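Nesting Clear Boxes: What Makes a Stack Easy to Put Away?
Project report by Anong Nilsuwan
Group: Anong Nilsuwan, Prasert Prasertsri, Chiyo Iwasaki
Handed in 1/6/21

Why I picked this

My aunt's kitchen is full of clear plastic boxes and they drive me up the wall. You take one out for leftovers, and when you put it back the whole shelf turns into a puzzle. So when our design class asked for a project on something ordinary that could work better, I already had mine! Prasert wanted to do umbrellas. We talked him out of it.

The question we settled on was pretty simple: when you put one open box into another, what makes it go in nicely, and what makes it jam or slide off?

What we did

We worked at a white table with a beige panel behind it, which I thought would make clear plastic easier to see (more on that later). We used open boxes with no lids, because lids are a whole other headache. Each try started with one box on the table and the other held above it, and we tried it straight down, tipped a little, and tipped a lot. Chiyo kept the notes and we did 168 tries altogether. I had guessed we'd be done in an afternoon. It took 7 sessions.

We wrote down three kinds of result – "in," "stuck" and "off." We fought over "stuck" for ages. Prasert said a box that's crooked but inside still counts as in. I said no way, you'd never get the next one on top. In the end we went with my version, but I put his count in the back of the report too.

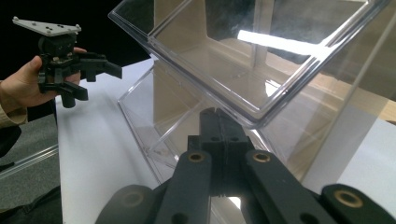

Figure 1. Clear boxes at the table, the upper one tilted with its open top toward the upper left.

Tilt turned out to matter more than I expected. Going straight down sounds like the safe choice, but you have to line up every side at the same moment, and with clear walls it's really hard to tell where the lower rim is. Tipping the box a little and letting one edge go in first was a lot more forgiving. Tipping it a lot was bad again, mostly because the low corner caught on the rim and then the bottom box slid away across the table.

The other thing was glare. I honestly hadn't planned to write about it at all, but it's all over Chiyo's notes. A bright streak on the side of a box pulls your eye, and you start lining things up with the streak when you should be looking at the edge. Moving the lamp helped a bit. Putting a strip of colored tape along the rim helped way more, and it's such a cheap fix that I've done it to my aunt's boxes too (she has opinions about the color).

What I'd change

We only had 2 people doing the stacking, Prasert and me, and we both got better as we went along, so the later sessions look nicer than they should. Our teacher, Ms. Pongsiri, pointed that out when she read the draft and she's right. Next time I'd mix up the order of the tilts every session.

I'd also like to try boxes with sloped sides against boxes with straight ones, and maybe bring the lids back in. Chiyo has already started a list for July, and umbrellas are on it.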